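Media and Public Life, Unit 9
Handout: Who exactly is "a source close to the couple"?

Read this before the seminar in the Boateng Room. You should also have read the two articles in the reading pack, the Turkano piece on the senator's marriage and the Pestton Weekly follow-up. Both are short and neither is good.

The unit is on reporting about the private lives of politicians' families. Most of it rests on people whose names we are not given. I would like you to come out of the session a little harder to convince than you went in, including by me.
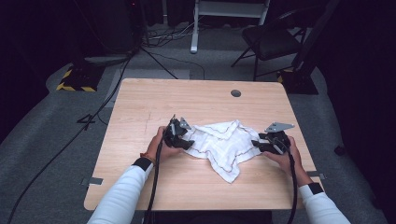

Page last changed: 18 June 2022

1. What the label tells you

"A source", "an insider", "a friend of the family" and "someone familiar with the matter" are all used as if they meant something fixed. They don't. A friend may be a godparent or a person who once shared a table at a fundraiser. An insider may work in the press office, in which case the story is a press release with the letterhead taken off. Turkano uses "insider" five times in its article, and there is no way for a reader to tell whether that is five people or one person on the phone for ten minutes.

Try this with any paragraph: cross out the label and put "somebody" in its place. "Somebody says the marriage is under strain." If the sentence now looks too weak to print, ask what the label was adding.

2. Claims about feelings

A large share of these stories are about what a spouse secretly wanted, feared or hoped. Such a claim is hard to disprove. If she smiled at the rally, she was putting on a brave face. If she looked tired, the strain was showing. If she stayed at home, well, there you are. A claim that fits every possible photograph has not been tested by any of them.

Note also the verbs. "Reportedly hoped" in paragraph two often becomes "hoped" by paragraph six. Mark the place where the "reportedly" drops out. In the Pestton article it happens across a line break.

3. One story, many pages

For last year's version of this unit we followed a single claim, first published by a small site called Kistenow in July, through the pages that repeated it. We found 457 pages carrying it within the period we searched. Of these, 323 gave another website as their authority, and 294 of those 323 led back, sooner or later, to the one Kistenow post. That post quoted one unnamed person.

I would not lean on these figures too heavily. The search was done by students with one search tool, pages vanish, and we had to make some awkward decisions about what counted as the same claim. The working is in the shared folder if you want to pick holes in it, and you are encouraged to. But even a generous recount would not turn one unnamed person into several.

"Other outlets have also reported" is therefore a phrase to stop at. Reported what, and from whom?

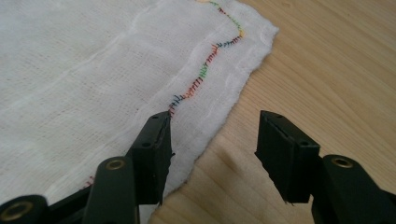

Cloth with zigzag stitching in several thread colours.

4. The denial

Denials are treated oddly in this kind of writing. A spokesman's denial is commonly placed last, in one sentence, and is worded so that it sounds evasive: "a spokesman declined to go into detail". Be as careful here as elsewhere. Press officers are paid to deny things, true ones included, and a denial is weak evidence either way. So is silence. "The couple have not commented" may mean that they were asked twenty minutes before publication, or not at all.

5. Is there a case for unnamed sources?

Yes, and you will be expected to make it. People lose jobs for talking. Some serious political reporting could not have been done with names attached. The better newsrooms say why the name is withheld, how the person is in a position to know, and whether anyone else has backed it up. Look for those three statements in the reading pack. I have looked and found half of one.

I am less sure that the argument stretches to whether two people slept in separate rooms on a campaign tour. Several textbooks say that it does, on the grounds that voters have an interest in character. You may find that persuasive. Ask the textbook for its evidence too.

6. To prepare

Choose one of the two articles. Underline every statement that could be checked by someone outside the household, and circle every statement that could not. Bring the marked copy on paper.

Write one paragraph, no longer than a page, on what would be left of the article if the circled parts were taken out. Don't tell me whether you believe the story. Tell me what you would need to see first.

Late copies can go in the tray outside the Boateng Room.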